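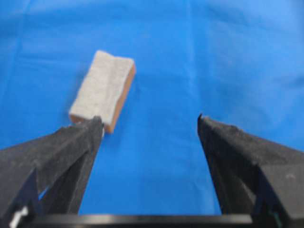 Several owners have written to Breltitz that the older leaflet left them unsure whether the tank had to be drained before descaling or only switched off. It must be drained. The steps in this section replace the leaflet for all Drakora countertop water heaters, models 281 and 454.

5. Cleaning and Descaling

5.1 Intervals

Wipe the outer housing once a week. Descale the tank every 60 days where the water is hard and at least twice a year elsewhere. If the SCALE light comes on before the interval is up, descale at the next convenient time. The heater continues to work with the light on, but heating takes longer and the dispensing temperature may drift.

5.2 What you need

One packet of Homow descaling powder, or plain citric acid in the amount printed inside the front cover
A pitcher large enough to hold the full tank volume
A bucket for the drain hose
A soft sponge and a dry cloth
The tank key supplied with the heater

CAUTION: Do not use bleach, vinegar essence, steel wool or scouring powder on any part of the heater. Damage from these is not covered by the warranty.

5.3 Draining the tank

1. Press and hold POWER until the display goes dark.
2. Unplug the power cord from the wall outlet.
3. Allow the tank to cool for at least 83 minutes. Model 454 has thicker insulation and should be left overnight.
4. Close the inlet valve by turning it clockwise until it stops.
5. Push the drain hose onto the outlet at the back, left of the rating plate. Place the free end in the bucket, below the level of the outlet.
6. Open the drain outlet a quarter turn with the tank key.
7. Lift the fill cap to let air in. Water will run faster once the cap is off.
8. When the flow stops, tilt the heater slightly toward the outlet to clear the last of the water, then close the outlet.

WARNING: Scalding hazard. Never open the drain outlet while the heater is plugged in or the tank is hot to the touch.

5.4 Descaling

1. Mix the descaling powder with lukewarm water in the pitcher. Stir until no grains remain.
2. Pour the solution slowly through the fill opening. Stop at the lower edge of the filler neck.
3. Replace the fill cap. Do not plug in the heater. The powder works cold.
4. Leave the solution in the tank for 60 minutes.
5. Drain as described in 5.3, steps 5 to 8.
6. If flakes of scale come out with the solution, repeat steps 1 to 5 with a fresh packet.
7. Fill the tank with clean water and drain it. Do this twice.

NOTE: The solution may be pale yellow when it drains. This is normal and does not indicate rust.

5.5 Housing and drip tray

1. Lift the drip tray straight up and empty it.
2. Wash the tray and its grid in warm water with a little dish soap. The tray is not dishwasher safe. The grid is.
3. Wipe the housing with a damp sponge. Use the soft face only. The abrasive face of a two-sided sponge will dull the finish, and marks around the display cannot be polished out.
4. Clean the nozzle with a corner of the damp cloth. Do not push pins or toothpicks into the opening.
5. Dry all surfaces and refit the tray. It is seated correctly when both tabs click.

5.6 Returning to service

1. Open the inlet valve fully and wait for the tank to fill. The filling noise stops by itself.
2. Check the drain outlet and the fill cap for drips.
3. Plug in the heater and press POWER.
4. Press MODE and TEMP together until the SCALE light goes out. The interval counter is now reset.
5. Dispense and discard the first full pitcher of water.

If the display shows E3 after step 3, the tank is not full. Switch off, unplug, and check that the inlet valve is open. If E3 appears again, clean the inlet screen (section 6.2).

5.7 Replacement seals

The fill cap seal hardens with age and should be replaced when it no longer springs back after being pressed. Seals for both models are made by Sönmez and are sold singly or with the drain outlet washer. Seals from heaters built before August 2019 have a different profile and do not fit.

Press the new seal into the groove by hand, starting opposite the hinge. Do not grease it.

Section revised 2026-06-25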